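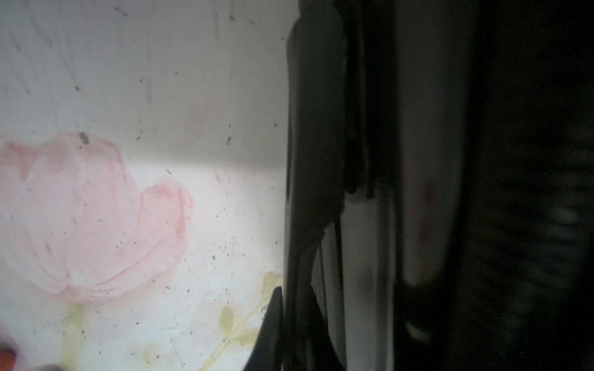 Uma flor cor-de-rosa, tipo tulipa, com pó e tudo.

Passei a última semana a tentar perceber para onde vai o meu dinheiro do supermercado, e a resposta é: para os iogurtes. E para o queijo ralado. E para uma quantidade embaraçosa de bolachas que compro "para as visitas" (quais visitas?).

A ideia veio de uma conversa ao jantar, em que alguém disse que fazia a despensa render um mês inteiro só com o que lá tinha. Fiquei cheia de inveja! Cheguei a casa, abri os armários e tirei tudo cá para fora – arroz, três pacotes de lentilhas abertos, um frasco de caril que é de fevereiro, mas não sei de que ano. Grão, tanto grão. Eu nem gosto assim tanto de grão.

Instalei então a Jostico, uma aplicação de listas de compras em que se regista o que há em casa e ela vai sugerindo receitas. É simpática, mas sugeriu-me sopa de lentilhas cinco dias seguidos e ao terceiro já lhe respondia em voz alta. Voltei ao caderno, que não manda notificações.

No caderno ficou tudo mais claro. Num mês normal gasto até 118 euros só em coisas que já tenho, compradas porque não me lembrei de ver o armário antes de sair. Azeite, por exemplo: comprei uma garrafa no Turo, o mercadinho aqui da rua, e havia duas atrás da farinha. Duas!

As regras ficaram assim, e tenho-as cumprido mais ou menos: ver os armários antes de fazer a lista, não ir às compras com fome, e um jantar por semana feito só de restos. O desta semana foi arroz salteado com cenoura murcha e o fim de um molho de amendoim da Pongsiri, e ficou tão bom que repeti ao almoço do dia seguinte, fria da caixa, de pé na cozinha. Com ovo por cima ainda teria ficado melhor, mas ovos era precisamente a única coisa que faltava.

Já o pão continua por resolver. Congelo às fatias, esqueço-me, compro fresco, e o congelador está que não fecha. Se alguém tiver receitas para pão congelado que não sejam açorda nem rabanadas, deixe nos comentários, por favor. De grão também aceito.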